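Jondness Whole Chia Seeds
Raw, black and white mixed
642 g resealable pouch

Home / Pantry / Seeds and Grains / Chia

Chia is one of those foods that looks like nothing much and then quietly takes over your kitchen. The seeds are tiny, they keep for ages, they taste of almost nothing on their own, and they will soak up whatever you put them in. Give them half a glass of milk and a bit of patience and you have pudding. Stir a spoonful into pancake batter and you get a soft little crunch (my favorite, if anyone is asking).

We pack ours whole and raw. The seeds are cleaned, sieved twice and put in the pouch, and there is nothing else in there: no sugar, no flavoring, no oil. They come to us from Aranda, a growing cooperative we have bought from for 6 years, and the mix of black and white seeds is simply how the plants grow there. The two colors cook the same way and taste the same.

What is in chia

Chia is naturally high in fiber, and most of what is left is fat and protein. Much of the fat is alpha-linolenic acid, the plant form of omega-3. You also get calcium, magnesium, phosphorus and some iron. There is no gluten in the seed itself, and it is fine for vegan and vegetarian diets.

The fiber is the fun part! Each seed grows a clear jelly coat when it meets liquid, and that coat is what thickens a pudding or holds a loaf together. It also makes chia very filling, so start small if you are new to it. One or two teaspoons a day is plenty for the first week, and drink a good glass of water alongside.

Basic chia pudding

20 g whole chia seeds
80 ml milk, any kind
A little honey or maple syrup
Pinch of salt

Stir everything together in a jar. Wait five minutes and stir again, right down to the bottom, where the seeds like to clump. Cover and leave in the fridge overnight. It makes one small, thick serving. For a looser one, add a splash more milk in the morning — oat milk is lovely here.

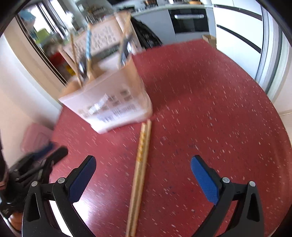 Wenjie Fang
Product Lead, Seeds and Grains
16 Feb 2022

Other ways we use it

As an egg replacer: one tablespoon of ground chia and three tablespoons of water, left for ten minutes until it turns gloopy. It works very well in muffins, banana bread and oat cookies. I would not try it in a sponge cake or anything that needs to rise high and light.

Quick jam: warm two cups of berries in a pan until they slump, mash them with a fork, take them off the heat and stir in two tablespoons of seeds. Sweeten to taste. It sets as it cools and keeps in the fridge for a week. Raspberries are wonderful for this, and frozen ones do just as well as fresh.

In drinks: a teaspoon in a big glass of water with lime juice and a little sugar. Let it stand for fifteen minutes and give it a good stir before you drink it. The texture is a bit like tapioca, only smaller, and people tend to love it or leave it. I love it.

On top of things: yogurt, salads, soup, buttered toast. Be sure to have something to drink with it if you are eating the seeds dry, and please don't swallow dry seeds by the spoonful. They swell, and that can be a choking risk.

Whole or ground?

Whole seeds last longer and look prettier. Ground seeds mix in more smoothly, and it is easier for the body to get at the oils inside. We sell the seeds whole so you can decide. A clean coffee grinder does the job in a few seconds. Grind only what you need for the week and keep it in the fridge in a jar with a tight lid.

Storage

Keep the pouch sealed in a cool, dry cupboard, away from the stove. The best-before date is stamped on the back.

Good to know

Packed on a line that also handles sesame and tree nuts. If you take blood thinners or blood pressure medicine, or have trouble swallowing, check with your doctor before adding chia to your daily diet.

Ingredients: whole chia seeds (Salvia hispanica).

Also in this range

Winero Golden Flaxseed
Tetomico Hulled Hemp Seeds
Jondness Ground Chia (back in stock in May)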